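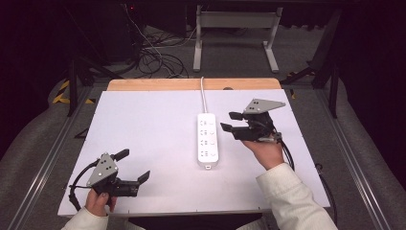

Iveta Kadlec asked after the last call whether we could please stop telling her how good the robots are going to be and say what they can do on a shift today. She has a packing line to staff and a budget that closes at the end of the month. I have tried to write this report the way she asked.

Progress report on the chores and bench work study
Prepared for the Gamness fund by Jadwiga Duda
Wednesday, August 5, 2020

Where we stand

The short version is that we are on schedule with collecting demonstrations and behind on everything that depends on them. We set out to record 1000 usable demonstrations by the end of this period and we have 1504. That number looks good on a chart and I would ask you not to put it on one. A demonstration is a person doing the job with a pair of hand-held grippers. It shows that the job can be done with two black fingers on each side, provided a human arm and a human head are behind them. It says very little about whether a machine can do it.

The tasks are the ones we agreed on in the spring: handling power strips and their cables, folding dish towels, sorting flatware, wiping down a counter, and closing cardboard boxes. Power strips came from the Wurden shop, where they get checked, coiled and boxed by hand all day long. The other four came from the household list.

Power strips

I expected this to be the easy one. The strip is stiff, it is slim, and it has a plain shape that two fingers can close on. Our people pick it up, turn it and set it down without much trouble after a morning of practice.

The cable is another matter. It comes off the far end of the strip and goes where it wants. Move the strip and the cable drags behind, or pushes back, or twists the whole thing over. A person feels that through the handle and eases off. We have no good record of that feeling. We have the path the grippers took, and the model copies the path.

We gave the trained policy 43 attempts on the bench, all with the same model of strip. The job was to pick up the strip, turn it end for end and lay it back on the board with the sockets up. It finished 5. In most of the others it got hold of the strip and then lost it on the turn, when the weight of the cable shifted. Twice it closed its fingers on nothing and carried on with the full motion as if it had something in them. I found that more telling than the drops. A worker on a first day would notice an empty hand.

We have not tried coiling. It was in the plan for May and I moved it back. Until the turn works there is no point.

Household tasks

Towels: the policy can fold a flat towel in half if somebody lays it flat first. Laying it flat is most of the chore, so I do not count this as folding.

Flatware: better than I thought. Forks and spoons on a dark mat get picked and sorted at a slow but steady pace. On a shiny tray it goes to pieces. Few people keep their forks on a dark mat.

Counter wiping: it wipes. It does not know if the counter is clean. I have asked Havlíček to look at whether a second pass helps, and I doubt it.

Boxes: demonstrations only, nothing trained yet.

What the vendors say

Cekar sent us a video in which their arm loads a dishwasher from start to finish. I asked how many tries it took to get that video, and who had set out the plates, and in what order. They have answered a different question each time. I don't say the video is false. I say that one good run is worth the same as one good run of ours, and we have learned not to get excited about those.

You will also have read that machines like these will be in homes within a couple of years. I have seen nothing on our bench that supports that date. Something narrower on a shop floor, with one part, one fixture and a person nearby to clear the jams, I could believe sooner. Even there the fixture would be doing a lot of the work, and a plain old fixed machine might do it cheaper. We should price that before the next round, and I have put it on the list below.

Problems this period

Training new people on the grippers takes longer than planned. The first recordings from anyone new tend to be jerky and we throw them away.

Too many of the demonstrations were made with the object in nearly the same spot. That was my mistake. I wanted clean data early on, and clean data taught the policy that the world is tidy. Recordings since then start from mixed positions and angles, and the operators find them more tiring.

We lost some working days to a bad hand sensor and its replacement. Costs for that are in the attached sheet under repairs.

Plans for the next period

Repeat the power strip trials with the newer recordings, same bench, same rules for what counts as finished.

Run the same test with a strip the policy has never seen. I would like this result in your hands before any talk of a second site.

Add some measure of grip force, even a crude one.

Get a quote for a fixed machine that does the Wurden strip check without any learning in it, and set it beside our costs – all of our costs, including the people making the demonstrations.

Start training on boxes if the first two items leave time.

Money

Spending is within the approved total. I am not asking for more in this report. If the test with the unseen strip goes badly, I will suggest cutting the towel work and putting those hours into grip force.

For Iveta's question, then: on a shift today, at Wurden, none of it. She should hire for the packing line.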